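Handout 2: Simulating the Jerkum arm before the shop build
Course notes, D. Carnegie. Bring to the Saturday session.

The shelf-and-bottle task is run in simulation first, with the overhead view left on.

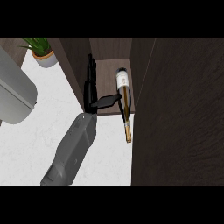 Each group works from the same file set – arm model, gripper model, task script. Check the joint limits in the model against the servos on your own bench before changing anything else.

2.1 Contact
Start with the default friction value. Log finger position and commanded force at every step. A run lasts 671 steps. Contact on one finger only is not a grasp, and the script will not close the task on it.

2.2 Clearance
Side panels are collision bodies. Plan the wrist path outside the compartment, then move in parallel to the shelf.

2.3 Hand-in
One log per group, plus the edited limits file. Send both to Veikko Rantala. The wiring of the wrist joint is in Handout 3.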